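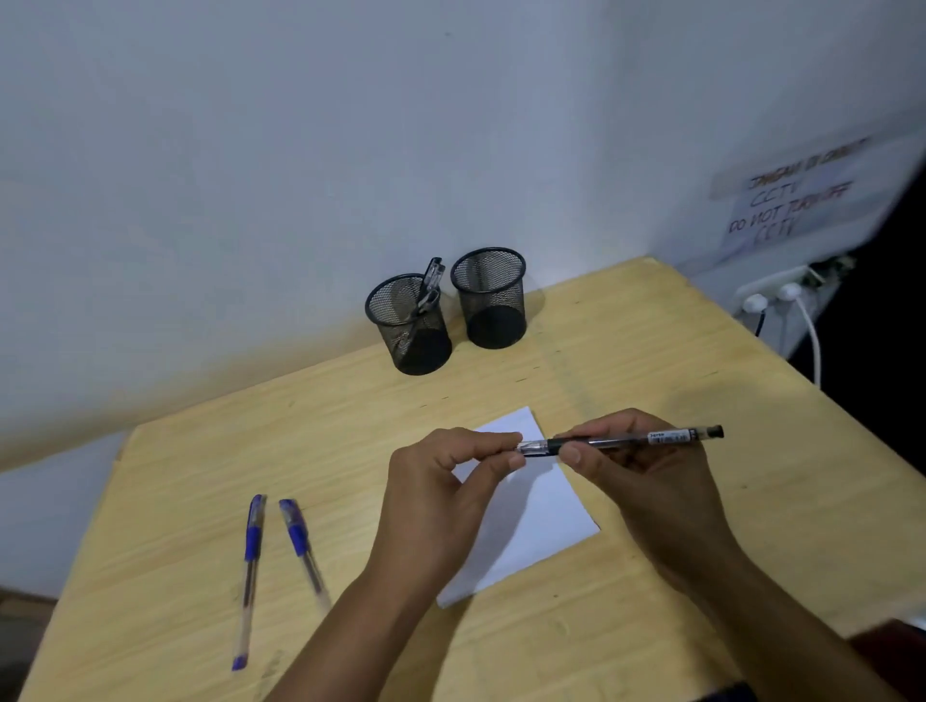 2018-07-31

Unloaded the Vernau first thing and I'm so pleased with this batch that I'm writing it up before I've even swept the shelves. These are the apple ash tests, the ones made with the ash from the Zondham orchard, blended into the Caldeira base. Last time I wrote half a page and then couldn't read my own shorthand, so full sentences today.

Quick recap for Joaquim, who missed the mixing day. Caldeira is our plain clear for cone 5. It's a nice glaze, a bit glassy, never gives any trouble, and it has no character at all. The question was how much wood ash it will take before it starts to do something interesting, and how much before it ends up on the kiln shelf. At cone 5 the ash can't do all the melting the way it would in a hotter kiln, so the frit in the base is doing the heavy lifting and the ash is there for calcium, for a bit of phosphorus, and for all the odd little extras that came up through the tree roots.

## Ash prep

The bucket from Zondham was mostly prunings burned in an open pit, so there was plenty of charcoal in it, a few nails, and one very handsome hinge. Dry sieved through the kitchen sieve, then again through the finer one. Mask on the whole time, gloves on too. The lye in fresh ash is no joke and my knuckles remember the spring batch.

I split the sieved ash in two:

- **Unwashed.** Straight from the sieve into a lidded tub.
- **Washed.** Covered with water, stirred, left to settle overnight, water poured off. Did that 4 times, until the water stopped feeling slippery on a gloved finger. Dried on a plaster bat and crushed again.

The washed ash is paler and feels like talc. The unwashed is grittier even through the same mesh. I weighed both dry, and I kept back a jar of each so we can repeat this when the bucket runs out.

Duarte thinks washing throws away the best part. He may be right about the color (see below), but the unwashed slop is horrible to store. It had already set up like wet cement in the tub by the time I came back to it, and it took a stick and a lot of stirring to get it moving again.

## The blend

A simple line blend, same for both ashes. Base is always 20 parts, ash goes up:

| Tile mark | Caldeira base | Ash added |
|---|---|---|
| A | 20 | none |
| B | 20 | 2 |
| C | 20 | 4 |
| D | 20 | 5 |
| E | 20 | 20 |

W in front of the letter means washed, U means unwashed. Yes, the jump from D to E is silly. I meant to have something in between, ran out of clean cups, and then decided I wanted to see an equal split anyway. I'm glad I did!

All tiles are the Studbridge buff stoneware, bisqued, extruded L shapes so there's a vertical face and a foot to catch runs. Top half of the face dipped twice, bottom half once. A stripe of iron wash brushed across the middle under the glaze. Marks scratched into the back of the foot before bisque, and the iron wash used to fill the scratches, which reads beautifully after firing. Please let's do this on everything from now on. Pencil vanishes in the kiln and I've lost too many tiles to it.

Mixing notes, for whoever repeats it:

1. Weigh the base as one big dry batch and shake it hard in the tub. Weighing it fresh for each cup only adds mistakes.
2. Ash into the cup first, then base, then water. The other way around the ash floats and sulks.
3. Let it sit before sieving. The ash takes up water slowly and the slop thickens on you.
4. Sieve, check thickness, thin if needed, sieve again. I was after heavy cream for the base and a little thinner for D and E.
5. Stir between every single dip. The ash drops fast.

I don't trust my thickness on UE. It had clumped before I started and I added more water than I wrote down. Treat that tile as a rumor.

## Firing

Vernau, electric, cone 5 with a hold of 20 minutes at the top and then a slow cool through the range where crystals like to grow. Witness cones on each shelf. Bottom shelf went a touch soft, a good textbook cone 5. Top shelf was cooler, cone 4 fully down and cone 5 only leaning. That's the same pattern as in the last firing, so I think the top elements are getting tired. Joaquim, could you put the meter on them when you're in? I've left the kiln unplugged with the lid propped.

W tiles on the bottom shelf, U tiles in the middle, and duplicates of WC and UC on the top. I had catch trays under everything and for once that was a good decision.
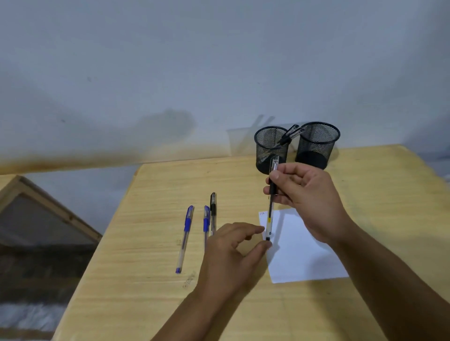
## Results

**WA and UA.** Same glaze, no ash, and they match each other, so placement between the bottom and middle shelves isn't upsetting things much. Clear, shiny, a little cold looking over the buff clay. Iron stripe is a plain brown with sharp edges.

**WB.** Hard to tell from WA until you tilt it. The iron stripe has softened at its lower edge and the double dip has a faint milkiness. Pleasant, not worth the trouble of washing ash for.

**UB.** Slightly warmer. A few pinholes on the single dip area, none on the double, which is backwards from what I'd expect. Could be dust on the bisque.

**WC.** Now we're talking. Soft celadon-ish tint where it's thick, and the glaze has started to break over the edges of the tile and show the clay. The iron stripe has feathered downward in tiny threads. I took it outside to look at it in daylight and stood there turning it over for a good long while.

**UC.** Like WC with the volume up. More yellow, threads longer, a satin patch near the foot. Some crawling right on the top corner where I touched it with a thumb. My favorite for small cups.

**WD.** Very close to WC, a bit glossier. I can't justify the difference, and if I shuffled the two I'd have to look at the marks.

**UD.** Ran to the foot and stopped in a fat roll, exactly where a pot would want it. On a steeper form it would have kept going.

**WE.** The surprise! I expected a puddle. It's a dry, stony matte, the color of oatmeal, with little rivulets running down through it like rain on a window. The frit is obviously too thin on the ground to melt all that ash, and what did melt found its own channels. Not for food, far too rough and I wouldn't trust it to be durable, but on the outside of a planter or a lamp base it would be gorgeous.

**UE.** Rivulets too, greener, with a pool in the catch tray. See the warning on thickness.

**Top shelf duplicates.** Both duller and stiffer than their twins. WC lost nearly all its feathering. So this glaze cares a lot about that last bit of heat, and I'd keep it off the top shelf until the elements are sorted.

## What I think is going on

Calcium is the easy part. Frit brings boron and melts early, the ash calcium joins in once there's liquid around, and up to a point you get a runnier, brighter glaze. Past that point there's too much of the stubborn stuff and the surface turns dry. The rivulets on the E tiles look to me like the classic high-fire ash pattern sneaking in through the back door, with the frit standing in for the extra heat.

The warmth in the unwashed set is probably the sodium and potassium that washing carries off, plus whatever iron was in the grit. Duarte wins that one. Against it: the pinholes, the cement tub, and the fact that soluble salts creep to the rim as the pot dries and give you a different glaze on the lip than on the wall. You can see a crusty line on the top edge of UC and UD, and I'd hate to drink from that.

I haven't tested either set for leaching. Lemon slice test on WC and UC next, overnight under a bowl, then compare against the untouched half. It's crude, but it'll catch anything awful.

## Next round

- Fill the gap between D and E, washed only. I'll beg some more cups.
- WC on real pots, inside and out. Duarte has 4 small bowls in the Studbridge buff he'll give up for it, and he'd like them back looking better than they left.
- WC over the white slip, to see if the tint survives without the buff underneath.
- One tile of WE with a spoon more frit. I want to keep the rivulets and lose the sandpaper.
- Ask at Zondham for the August prunings before they're mixed with fence posts. Painted wood in the pit would ruin the whole comparison. If they can burn it in the steel drum, even better.
- Same blend with a different ash, if anyone can get hold of some. Joaquim mentioned vine cuttings from his uncle. Vine ash is supposed to be lovely and I'd drive out for a bucket of it.

Buckets: washed ash is on the low shelf with the green tape. Unwashed has a red lid, please leave the gloves on top of it. The WC slop is usable now and there's enough for dipping something small, so help yourselves, but write down what you dipped and how many counts you held it for.

Tiles are laid out in order by the sink, W in front, U behind. Come and handle them, please don't move UE until I've chipped it off its tray.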